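# Chapter 9 - Chores

*Draft 2. Figures to be renumbered. Yae has the problem set.*

Start with the question everyone asks at parties when you say you work on robots. Can it do the dishes yet?

Short answer - some dishes, in some kitchens, slowly. Long answer is this chapter.

Chapters 1 through 8 dealt with arms in cages. Fixed base, known part, known place. The arm at the Venico bottling plant in Chapter 4 picks up the same bottle from the same spot all day and has no idea it is a bottle. It doesn't need one. Take that arm to an apartment, ask it to put away leftovers, and nearly everything we built so far stops helping. The kinematics still hold. The control loops still hold. What goes is the list of things we got to assume.

## 9.1 What counts as a chore

We'll use a loose definition. A chore is a task that

- a person with no training can do without thinking much
- happens in a space laid out for people
- involves objects nobody measured beforehand
- has an end state you can describe in a sentence ("the lids are on")

Wiping a counter counts. Folding a towel counts. So does restocking a shelf in the back of a shop, or sorting returns into bins, which is why this chapter treats household work and light shop-floor work together. The vocabulary differs, the trouble is the same.

Welding a car door doesn't count. Harder for a person, much easier for a machine. Students get this backwards in the first week and some still have it backwards at the final, so read that again.

## 9.2 Where things stand

Field moves fast and this section will age worse than the rest of the book. Treat it as a snapshot.

**Mostly solved.** Vacuuming flat floors. Mowing a fenced lawn. Carrying a tote from one marked station to another. Notice what they share - almost no grasping. The machine drives around and the world puts up with it.

**Works in a demo.** Loading a rack with sturdy plates. Folding a T-shirt laid flat. Picking a single item out of a mixed bin with a suction cup. These run well with the lighting the team picked and the shirts the team picked. Move them across town and the success rate drops, and it's rarely clear which change did it.

**Not yet.** Anything with two hands and a snug fit. Anything wet. Making a bed with someone's cat in it. Opening a package of unknown design. Cleaning up after a mistake the robot itself made, which is the one customers care about most.

Demyd Hrytsenko's group ran the Drornolon kitchen trials, and we lean on them through section 9.6. Their setup was plain. A two-armed mobile base, 20 kitchens, 339 attempts at a short list of put-away tasks. The finding worth remembering isn't the overall score. Failures bunched up in the moments of contact - the first touch, the re-grip, the press that closes something. Between contacts the arms were fine. Planning a path through the air is old news.

## 9.3 Why a lid is hard

Take a food container. Clip lid or press lid, doesn't matter yet. A child of six can manage one. Consider what the child gets for free.

*Seeing it.* Clear plastic is bad news for depth cameras. The light goes through, or bounces off, and the sensor reports the table behind it or reports nothing. On a pale counter even a plain color camera struggles to find the edge. Often the most useful thing in view is some colored bit - a seal, a sticker - that happens to mark where the lid is. But the sticker may be seen through a layer of plastic, so its position isn't quite the position of the surface you want to touch. See 9.4 for refraction error, it's small and it matters.

*Holding it.* Thin walls flex. Squeeze too lightly and the box slides, too hard and the opening goes out of shape and the lid won't seat. Two flat pads give you two patches of contact, and the box can still pivot about the line between them. A hand wraps. A parallel gripper pinches. 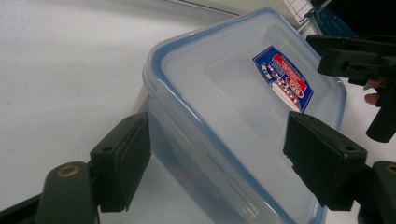 **Figure 9.3** Translucent Lock & Lock container held tilted between two gripper fingers. Second hand-held gripper at upper right.

Look at where the pads meet the plastic in Figure 9.3, then ask yourself which way the container would turn if you pushed down on one corner of the lid. Draw the line between the contacts. Push off that line and you have a moment, and only friction at the pads is left to resist it. We work this out properly in 9.5. For now just get the picture in your head, everything in the grasp section comes back to it.

*Knowing it's done.* You press a lid and feel it give, then stop giving. Maybe you hear it. A camera sees almost no change at all, the travel is a few milimeters and the parts are see-through. Without force sensing the robot has to guess. Teams that skip this step end up with lids that look closed and aren't, and soup.

## 9.4 A word on tools made for people to hold

Some of the data in this chapter comes from hand-held grippers. A person does the task using jaws like the robot's, a camera on the tool records, and a policy is trained on the recordings. Rocío Tamayo calls it "wearing oven mitts on purpose," and after an afternoon with one you'll agree. Things you do without thought become awkward. You also learn quickly which tasks the jaws can't do, before spending money on an arm.

The catch - a person holding a gripper still has a person's wrist, shoulder and judgement. The motions can ask for speeds or reaches the robot doesn't have. Junaid Farooqui's notes on filtering these out are in Appendix C.

## Before you read on

Try this at home, ten minutes, no lab needed. You want 2 wooden spatulas or a pair of stiff kitchen tongs, and an empty food container with a lid.

1. Put the container on a table, lid resting on top but not sealed.
2. Pick it up with the tongs only. Set it down in teh same orientation.
3. Close the lid with the tongs only.
4. Do it again with your eyes shut for the closing part.

Write down where you got stuck. Be specific - "it slipped" is no good, "it rotated toward me when I pushed the far corner" is good. Bring the notes Monday, Ryan Penrose will collect them in section and we use them for the Sakamoto contact model in 9.5.

**Terms introduced so far:** chore, contact event, re-grip, seating force, parallel gripper. Definitions in the glossary, except *seating force*, which is defined in 9.5.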